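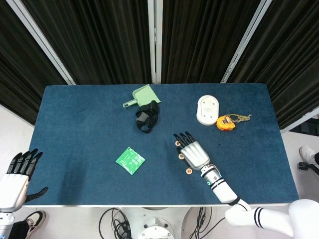 Lost and found: please come and look

The lost and found shelf at the Hisdale Workshop is full again. Members who have mislaid something since the fall are asked to stop by the front desk and look through it before the end of the month. Anything left after that will go into the shared stock, to the thrift store on Hajdu Street, or in the trash, depending on what it is.

Most of what turns up is small. People clear a bench in a hurry at closing time, the next person finds a part or a tool they don't recognize, and it goes to the desk. Kamran Farooqui has been sorting the shelf this winter and has been laying things out on the felt-topped table a few at a time so they can be looked at properly. Several members have already picked out items they had given up on.

Still waiting for an owner are these.

An orange and yellow tape measure on a gold-colored key chain. The chain is in a tangle. There is no name on the case that Kamran could find. If it's yours, tell the desk where you think you left it.

A black strap with loops and a buckle. It may belong to a tool bag or a camera case. If you have a bag that has been missing its strap, bring the bag along and try it.

A square green circuit board with white printing. It was handed in from the electronics benches, and Attila Kiss has looked it over without being able to match it to any of the class kits. He would like the owner to collect it soon, as bare boards get scratched when they share a box with hand tools.

A white oval plastic piece with two small holes in it. It could be a soap dish or the base of some kind of mount. Guesses are welcome at the desk, but a person who can show us the other half of it will get to take it home.

A pale green dustpan with a short handle. The workshop's own dustpans are all marked with red tape, so this one must have come in with a member. The brush that goes with it hasn't been handed in. If you took home a brush and no pan, please get in touch.

There are also the usual gloves, safety glasses and water bottles in the crate under the shelf. The water bottles are being kept for two weeks only and then recycled. Reading glasses are in the desk drawer, so ask for them by name of frame or color.

How to claim something

Come to the front desk during open hours and describe what you lost before you are shown the shelf. For tools, a photo of your kit or a receipt helps but isn't required. You will be asked to sign the book and write down the item. If you can't come in yourself, send someone with a note that has your membership number on it. The desk can't mail things out.

Please don't take items from the felt table or the shelf without signing, even if you are certain they are yours. In July a set of calipers was taken that way by one member and asked for by another the next day, and it took a while to get that straightened out.

Labeling your things

The desk has a label printer that members can use free of charge. The labels are small enough to go on a tape measure or the back of a circuit board, and they hold up well on plastic. For metal tools, the engraving pen in the Prornico room works better - ask Attila to show you how to set the depth. Initials alone are not much use, as we have a good many members with the same ones. Your membership number is enough.

Bags and straps are harder. Cloth tape with permanent marker has lasted longest, and a short piece sewn inside a loop will stay put. The sewing table has a tin of offcuts for this.

Bench clearing

A reminder that benches should be empty when you leave, including the drawers. Projects in progress can be kept in the numbered bins along the back wall for up to a month. Put your name and the date on the card. Bin 838 is missing its card at present and has a Kolix power supply in it, so if that is your bin, please fill out a new one. Unmarked bins will be treated as lost property from now on and their contents brought to the desk.

Questions about the shelf can be left for Kamran in the desk mailbox.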